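Brorkville Neighbors Newsletter
Home & Hand
7 min read
48 shares | 8 comments

The Great November Fold
by Iresha Munshi

Every year around the time the clocks go back and the first real cold comes through the gap under my kitchen door, I get a strong urge to empty every drawer in the house onto the bed and start over. My mother had it too. She called it "turning the clothes," and she would do it in one long afternoon with the radio going and a pot of lentils on the stove, and by supper the summer things were in the trunk and the sweaters were out and smelling of cedar. It takes me most of a week (I stop to try things on, which she never did), but I do love it, and when I mentioned it in last month's issue so many of you wrote back with your own ways of doing things that I promised I'd put them together. So, with apologies to anyone whose letter I've had to shorten, and with a cup of tea at my elbow, I'm finally keeping that promise.

Let me start with the bed, because I think the bed is where it all happens. I used to fold on the sofa, and then for a while on the dining table, and I was forever shuffling piles about to make room for somebody's homework or the mail. A bed is wide and it's the right height if you sit, and there's a nice bit of pressure to it as well, knowing you can't go to sleep until it's clear. My only complaint was always that a soft quilt swallows things. You smooth out a shirt and the quilt has a wave in it, so the shirt gets a wave too. Fatima Maluleke wrote to say she strips the bed down to the sheet first and does her folding on that, then changes the sheet last of all, so she goes to bed with clean linens and clean drawers on the same night. I think that's a lovely way to end a day and I've been meaning to copy her.

Masanobu Honda goes the other way and lays something firm on top. He has an old door, if you can believe it, sanded down and kept behind the wardrobe, and he lifts it onto the mattress twice a year. I told him my back wouldn't put up with that and he said his doesn't either, but that the shirts come out beautifully. A big cutting board for sewing would do much the same job, and so would a woven mat, if you have one. Anything flat that rolls or slides away when you're through with it.

Now, jeans. I had more letters about jeans than about anything else, including the moths (we'll get to the moths). There seem to be two camps in Brorkville, the hangers and the folders, and I'm a folder, so I'll be gentle with the hangers and only say that my closet rail came down in the spring and it was the denim that did it.

The way I was taught, you shake them out hard, holding them by the waist, until they snap. Then you lay them down and run your hand along each leg to push the creases out toward the hem. Bring one leg over onto the other, tuck in the little point that sticks out at the seat, and fold up from the hem in thirds. Gunhild Gunnlaugsson does hers in half and then rolls them, quite tightly, starting from the waist, and she stands them up in the drawer like loaves of bread. I tried it on a few pairs and I have to say it saves a good deal of room! They do come out with a curl in the leg, though, and I found myself walking about with my trousers pointing inward until lunchtime.

Pull-on jeans with a stretchy waist are a little different, and I have a soft spot for them now that I've stopped pretending I like a stiff button. The waist gathers itself up and won't lie straight however you coax it. So start with the waist, pull it out flat to its full width with both hands, and then fold before it has a chance to spring back. If there's a pocket lining bunched up inside, push it down flat with two fingers first. It makes a lump otherwise, and the lump goes all the way through the stack. 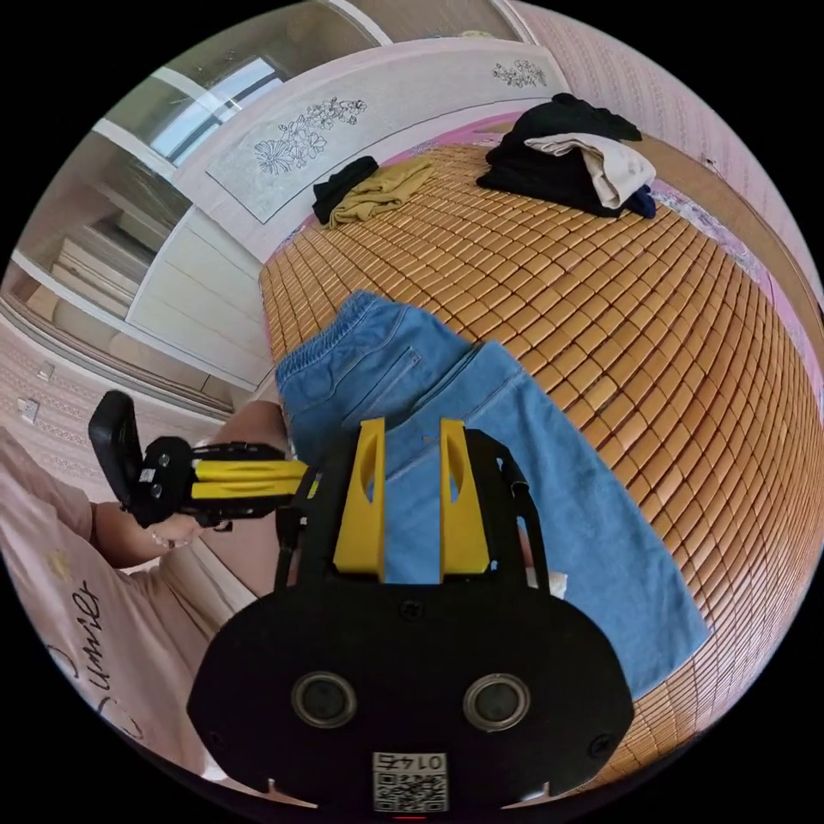 Stacks, then. I keep mine short, because I know myself, and I know that whichever pair I want will be on the bottom and that I'll drag it out in the dark at six in the morning and bring the rest down with it. Halfdan Steinarsdóttir solved this in a way I thought was very clever. She files everything on its edge, fold side up, so she can see every pair at once, and she uses an old shoebox lid as a divider to stop the row from slumping when it's laundry day and the drawer is half bare. She also puts the ones for gardening at the back, where they can't get mixed up with the ones for church.

While you have everything out, do look in the pockets. I found a grocery list from two summers ago, a button I'd given up on, and a ticket for the Bernberg ferry that I had told my sister very firmly I never received. I owe her an apology and, I suppose, a fare.

A few of you asked what I do with the things that don't go back in the drawer. I make three piles, which I call wear, mend and away. The mending goes straight into the basket by my chair so it can look at me. The away pile goes into a bag and the bag goes into the hall that same evening, because a bag left in the bedroom has a way of unpacking itself. Children's jeans are always wanted at the swap shelf on Østergaard Lane, even ones with a worn knee, as somebody will usually patch them or cut them down for shorts. Last year the shelf passed along 604 pieces of clothing, which made me quite proud of us.

And the moths. Masanobu swears by lavender, Fatima by cedar blocks rubbed with sandpaper to wake them up, and Gunhild says to wash everything before it's put away and you won't need either one. I do all of it, being a nervous person where wool is concerned. Cotton and denim they mostly leave alone, but I wash those too before I store them. A tiny spot of something on the thigh of a light pair can come up yellow by spring, and then there's no shifting it.

Drawer paper is another thing I'd never bothered with until I inherited my aunt's dresser, which had a rough patch in the bottom drawer that snagged everything I owned. Plain brown wrapping paper does perfectly well. Cut it a touch larger than you need, crease the edges up against the sides, and it stays put without any tacks. I change mine every November and use the old sheets for starting the fire.

If you'd like company while you do yours, Halfdan is hosting a folding and mending evening in the upstairs room at Zelen, starting at seven. Bring a basket of whatever's been bothering you, and a pair of scissors if you have some you trust. There will be soup. Last time we had about 195 loose buttons in the jar between us and spent longer sorting through those than we did sewing, and I came home with the same torn pillowcase I went out with, but it was a very nice evening all the same.

Next month I'd like to hear about your linen closets, and especially about fitted sheets, which I still fold by bundling them up and shutting the door quickly. Letters can be left in the box by the library return slot, or handed to me at the market if you catch me before I've started on the pears.

48 shares | 8 comments

Brorkville Neighbors Newsletter | Contact the editor | Past issues | Back to top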